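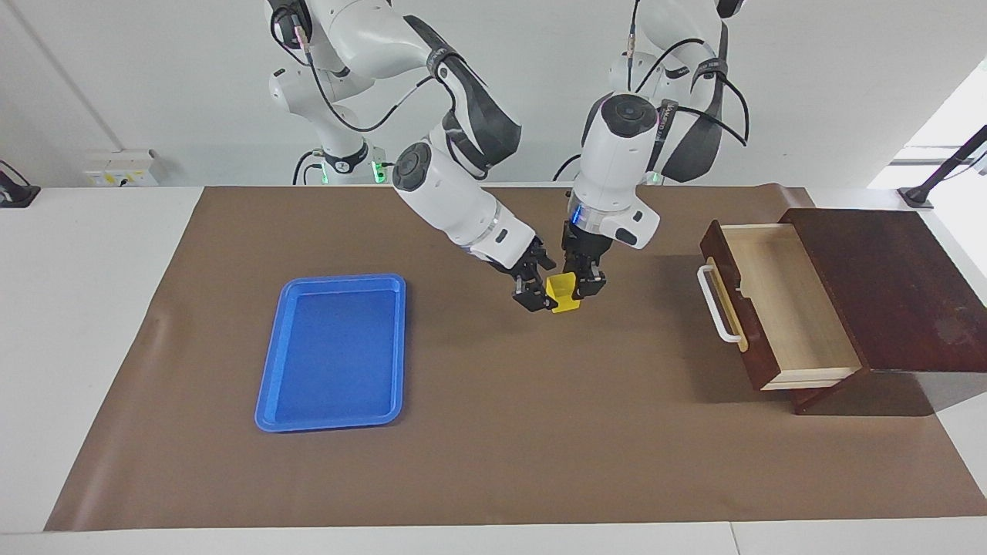
Will the new two-armed station take over anyone's job on the packing floor? The plan keeps every current position, and the people who used to do the sorting by hand are now the ones setting up the station and checking its work.

Search this site Go

July 1, 2023
By the Clirna newsletter desk

We've been wanting to write this one since January, when the first crate from Firnora came through the loading dock and half the building found a reason to walk past it! The station is up and working in the Polishchuk wing now, and there's a lot to tell.

The job it's learning is the one most of us have done at some point: small plastic parts in, parts turned the right way around, parts into a tray or a drawer for the next bench. A full order from Claltetti runs to 400 pieces, and anyone who has done one start to finish knows what their wrists feel like afterward. The two arms can hold a part from both sides at once, and that matters a lot with the bracket shapes (the ones that spin out of your fingers if you only pinch one end).

What changes for people? The hand-sorting shift used to be a solid block, and it's been split up. You'll spend 25 minutes at the station, loading parts and clearing anything the arms set aside, then move over to inspection or kitting. Several folks on the early crew told us the afternoons go faster this way. Others miss the quiet of the old bench, and a few said so pretty firmly at the floor meeting. The old bench is staying for short runs, so if you like that work, put your name on the sheet by the break room.

There's also a new skill to pick up, and this is the part we're most excited about. Teaching the station a new part takes patience and a good eye, and our longtime sorters are wonderful at it. They know which edge catches and how much squeeze a thin wall will take before it bows. Nearly 15 of you have already done the first training session, and there are 2 more coming this month. Paid time, no background needed, and you can bring a part you'd like to see it try.

Still on the list: a better spot for the parts carts, and a softer tone for the alert (we hear you, second shift). The station still struggles with anything shiny and flat, so those orders go to the bench for now.

Sign-ups for training are at the front office until the sessions fill.

We use cookies to remember your reading preferences. Accept Manage settings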